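Questions about the shared kitchen at Kurkanley, second floor. Updated in July. If yours isn't answered here, leave a note in the book by the door or ask Yesenia Tamayo in room 170.

## Mugs and the mug stand

**Where do clean mugs go?**

On the mug stand on the table. Hang each mug by its handle, one to a hook. Mugs that don't fit on the stand go in the cupboard to the left of the sink, right side up.

**Can I keep my own mug on it?**

Yes, if you use it most days. Mugs that stay put for a whole month get moved to the cupboard. They are not thrown out.

**How should it be loaded?**

Put the first mug on one side and the second on the opposite side, then fill in between. The pole is thin, and a stand with three heavy mugs on the same side will lean. Large soup mugs and anything with a handle too narrow for the hook should go in the cupboard.

**Can I hang wet mugs?**

Shake them out first. A few drips on the base are fine. Wipe it with the blue cloth when you see water sitting there, and lift the stand to check that none has run under it.

**Can other things hang there?**

Please keep it for mugs. Spatulas, ladles and whisks belong in the utensil crock next to the stove, handle down. If a utensil has a hole in the handle, you can also use the rail on the wall.
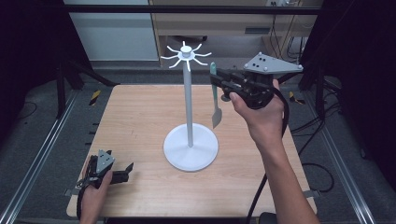 *The white mug stand on the table, with a green-handled, spatula-like utensil beside it.*

**A hook is loose. What do I do?**

Take the mugs off and tell Wálter Taipe. Please don't bend a hook back yourself. The last stand lost one that way.

**How is the stand cleaned?**

Warm water, dish soap and a soft sponge. No scouring pads and no bleach spray, which dulls the white finish. Dry it before you put it back. It does not go in the dishwasher.

## The table

**Can I put hot pans on the table?**

No. Use a trivet. There are two in the drawer under the microwave. The top is light wood and it marks easily.

**What do I clean it with?**

A damp cloth, then a dry one. For grease, add a drop of dish soap. Coffee and beet juice should be wiped up right away. Huiling Meng has the oil we use on the wood and treats the top when it starts to look dry, so please don't put furniture polish on it.

**Can I leave things on the table overnight?**

Only the mug stand stays out. Fruit goes in the bowl on the counter. Bags, mail and lunch boxes found on the table in the morning are moved to the shelf in the hall.

## Utensils

**Which spatula goes with which pan?**

Silicone, nylon and wood are fine in every pan. Metal is for the steel pans and the baking sheets only. If you aren't sure whether a pan is nonstick, treat it as though it is.

**Where does the long bread knife go?**

In the block, not the crock. The same goes for anything with a sharp edge.

**I can't find the can opener.**

Try the top drawer, then the dish rack. If it is in neither place, write it in the book. We had 3 at one point and are down to one.

**Can I take utensils to my room or to the patio?**

Yes, for a meal. Bring them back the same evening, washed.

## Everything else

**Who empties the dish rack?**

Whoever needs to use it next. If it is full of dry dishes, put those away before you add yours. The rack is for drying and shouldn't be used for storage.

**Is there a list of where things live?**

It is taped inside the door of the cupboard to the left of the sink. Ju-won Ji keeps it up to date. If you move something to a new place for good, change the list too.

**Something broke. Do I have to pay for it?**

Not for ordinary mugs, plates or glasses. Wrap the pieces in newspaper, put them in the trash and note it in the book. For pans and anything that plugs in, talk to Segundo Apaza before you replace it. Some of those are still under warranty.

**Can I donate mugs?**

Not at the moment. We have plenty. We could use a second colander and a medium saucepan with a lid.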